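Workshop notebook, Sowerby bench
Mar 19, 2018

Back on the natural dyes after far too long away from them. The last proper entry in this book is from October, when I ran out of weld and patience in the same afternoon, so I'm picking up more or less where I left off: trying to get a decent clear yellow on wool that doesn't go khaki the minute it meets our tap water.

Weighed out 200 g of the Drevance yarn, the undyed two-ply, and scoured it first in the big pan with a squirt of the plain soap. It came out much greyer than I expected (the water, I mean, the yarn looked lovely). Note for whoever uses that pan next: I've scrubbed it twice and the ring round the inside isn't shifting, so don't blame me.

Mordanted with alum, no cream of tartar this time. I kept it well under a simmer and let it cool in the pan overnight. I know the Kandemier leaflet says you can skip the overnight bit, but every time I've skipped it I've had streaks, and I'm stubborn.
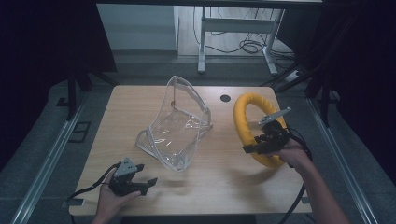
Photo: Sowerby workshop

Then the dye bath. I had 300 g of dried weld left from the old sack, chopped it up with the kitchen scissors, poured boiling water over it and threw that first lot away, which is supposed to get rid of the brown. I'm not sure it does! Second water looked just as murky to me. Added a pinch of chalk and the whole thing went from weak tea to something you could almost call sunny, so the chalk stays in the recipe.

Yarn in, heat up slowly, and then I got distracted by the radio and it went a bit hotter than I wanted. Thermometer is in Fahrenheit (why do we still have that one?) and it said 126 when I wandered off and a good deal more when I came back. Should be all right. If the final skein is dull, that's where I'd look first.
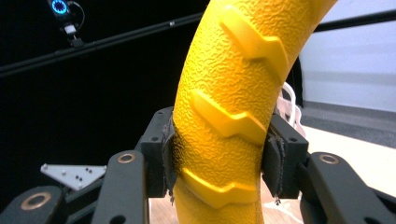
Yellow, textured surface with raised ridges, close up.

Results so far: first skein is a lovely sharp lemon, second one is softer and a touch green at one end where I think it was folded over on itself. Stir more, tie looser. I used figure-of-eight ties but pulled them too tight again, and there are pale bands under two of them.

I also tried a scrap in the Flavix powder for comparison. Quick, very even, a bit flat. I'd happily use it for warp but I wouldn't want a whole jumper in it.

Still to do: light test strips in the south window, half of each covered with card. Rinse the second skein again, it's still giving off colour. Order more alum. And find out if anybody local grows weld, as I'd like enough for a 1,000 g batch before the summer and the old sack is down to dust and stalks.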